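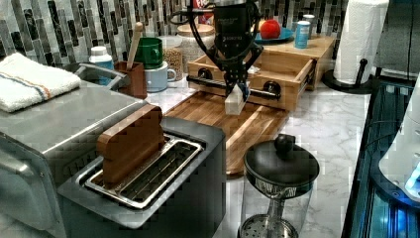 Written up by Sum-yee Chang, with corrections from Boris Omerović
Workshop > Notebooks > Tabletop collection > April
3 comments · 11 shares

Started late, 10.40, after the clock on the logging machine had to be reset again. Mei-kuen driving in the morning, Boris after lunch. I was on labels and complaining.

Target from Chak-lun is still 4000 episodes for the Harnham set. We stand at 545 accepted. I don't believe in the 4000. It was picked before anyone had looked at what the first few hundred taught the policy, and as far as I can see they mainly taught it to reach for the middle of the board. Put the white block upright on the board often enough in nearly the same spot and you get a model of that spot.

Mei-kuen disagrees. She says the spread is wider than I think and that I only remember the boring ones. Possible. I'd want a plot of start positions before I give in, and the script that makes the plot is Torkdale's and hasn't run since the update.

Things to fix in the block task:
- operators pause above the block before closing. The pause gets learned as part of the task
- instruction text says "pick up the block" for every episode, whatever is done with it afterwards
- drawer is open at the start far too often, so "open the drawer" is hardly in there at all

Moved things about before lunch for a second layout. Cereal box flat at the front, tomato on its plate, a block on the round board as well as one on the tray behind the drawer. I asked for a written list of layouts and was told we would vary it "naturally". People don't vary things naturally. They put the cereal back where they found it.

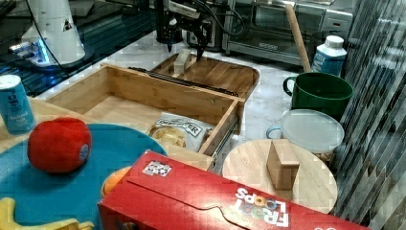

Do failed attempts go in the set?
They go in with a fail label, and training leaves them out unless someone asks for them. A fumble that the operator recovers from stays in as a success, with the recovery marked.

Boris wants the second rule changed. His view is that a recovery is the most useful thing we record and it ought to be counted separately. Agreed, for once. The trouble is that we mark recoveries by eye, and Sum-yee Yip and I went through the same 107 clips last month and came out with quite different lists. Until there's a rule two people can follow, the recovery label is decoration.

Afternoon was the drawer and the bag. The frosted bag is a horrible thing to grasp and I have my doubts about using it at all. From the wrist view it's hard to tell plastic from glare, and the bar handle runs right alongside, so a sloppy approach ends up near both. Urnico's depth filter is supposed to help with clear plastic. I'll believe it when I see one grasp it gets right that the plain colour view gets wrong — so far I've been shown slides.

Boris's note, copied from the whiteboard: come in with the fingers along the bag's short side, slow down early, don't chase it if it slides.

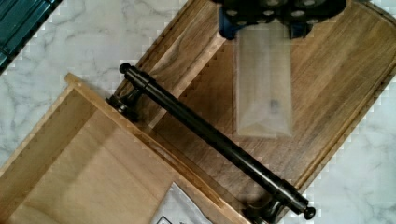
Numbers and what I make of them

Some 227 clips waiting for review, both tasks together. Chak-lun has the success rate from the last training run and is pleased with it. I'm less pleased. The test layouts were set up by the same people who set up the training ones, on the same worktop, with the same mugs at the back. Nguyen (the other bench) has different lighting and a different worktop and we've never once run the policy there. Asked again. Answer was "after the demo".

To do
- start position plot, even a bad one
- layout list, written down, dealt out by the script and not by the operator
- instruction text: three wordings at least per task, and say where the block ends up
- recovery rule, half a page, me and Sum-yee Yip
- hold the bag task at its present count until someone shows me the depth filter working

Mei-kuen has added in pencil: "plot first, then grumble". Fair. Wrist camera cable wants retaping before the morning session.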